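Speaker notes: the Wendon open day, and what I would ask next time
Branch evening talk, 36 minutes plus questions

Opening

Thank the branch for having me. Say who the talk is for: people who run small workshops or packing rooms and have wondered whether a robot arm would be any use to them. I am not selling anything and I don't work for Skurnero. I went to their open day in January as a visitor, took the tour, watched the table demonstration and came home with a notebook.

Ask for hands up: who has seen a robot arm working in person, as opposed to on a film? Wait for the hands.

How the day ran

Skurnero have a unit at Wendon, on the estate behind the old bus depot. Doors opened at ten. There was coffee, a short welcome, then groups were taken round in turn. The tour covered the stores, the assembly benches and the room where the arms are set up. My group got 33 minutes in that last room, and it was the part most of us had come for.

The task was picking up small, light things from a table and putting them where they belonged. It sounds dull and it is meant to. Most handling work in a small firm is like that. Say here that a flat piece is harder than a tall one, as the fingers have very little to get hold of.
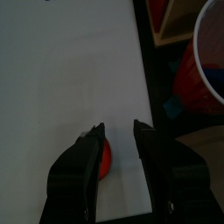
Why do they start with small household things and not real parts?
Cost and variety, mainly. Bowls, cups and blocks are cheap to replace and come in all sorts of shapes, and a visitor can tell at once if something has gone in the wrong place.

Next point: the time it takes. Our guide said that they repeat a single task around 500 times before they will quote a success rate to a customer. I wrote that down and underlined it. If a supplier shows you one good run, ask how many runs there were.

Two arms or one

(Slow down here, people always ask about this.)

Siddiqui, the firm that shared the day with Skurnero, mostly fit single arms. Their view is that one arm is easier to guard, easier to program and does most jobs. Skurnero prefer a pair on the same table. One arm can hold while the other places, and neither has to reach right across. The drawback is that the two have to keep out of each other's way, and working that out takes up a lot of the setting-up time.

I came down on the side of one arm for our sort of work, but I can see the case for a pair if you handle floppy or awkward goods.

Mention the cameras as well. There is a close view from the gripper and a wider view of the whole table. The close view is good for the last bit of a pick and poor at telling you where anything else is.

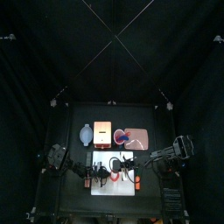
The wider view is also the one to ask for if you are thinking of buying. You want to know how much table the job needs, where the cables go and how a person would get in to clear a jam. I asked about cleaning too, and the answer was a bit vague.

Software

Keep this short. Both firms use Druler to record the runs and play them back. I had 2 goes at it on a laptop in the corridor. The first went badly as I had the wrong run loaded. The second was fine. Someone used to spreadsheets would cope — it would want a day's training, I'd say.

What I would ask next time

What happens when it drops something, and who gets the call?
How long to change over from one product to another?
Can I send you a box of my own parts and come back to see them handled?

Skurnero said yes to the last one. Siddiqui wanted to see drawings first.

Finish with the practical bits: parking at Wendon is tight, so share a car. Flat shoes. The next open day hasn't been fixed yet, and I will pass the date to the branch when I have it. Then questions.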